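Home Stories Serials Archive About

The Bernwood Kitchen
by Karine Li
December
3 min read

By four in the afternoon Odile had driven the arm over the cooker so many times that she'd started reaching for her own kettle the same way, wrist first. She loved it! The kitchen lived inside a program called Bernwood, and Aseck wanted 303 good examples out of it before the holidays, every one steered by a person, so that the learner would have something worth copying.

She rolled her shoulders, took hold of the controls and swung the white wrist out across the burners again.

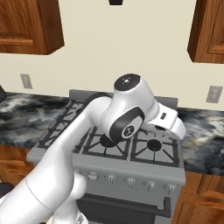 Slower on the way in, Després told her over the headset, because the learner would pick up her hurry along with everything else. He had watched it copy a sneeze once, a great sideways lurch that took them days to get rid of.

"A sneeze!" said Odile, delighted. She wanted to see that one.

She went slower. The lovely thing about the work (she had tried to explain this to her sister, and failed) was finding out how much she knew without knowing it. When did she begin to close her fingers? How high did she lift before she turned? Up to 41 tries went into the log on a good day, and the clumsy ones were kept too, in a folder of their own.

She reset the kitchen and started the next one, taking the gripper up high this time, well clear of the grates. 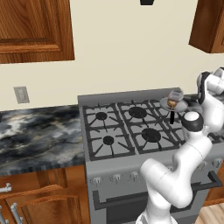

It was the height she liked best, with all that room to change her mind. She let the arm hang there for two breaths and wondered whether the learner would pause as well, some day, in the same spot, with no idea why.

"Keep that one," said Després.

She typed "good, slow" in the notes and reached for the reset.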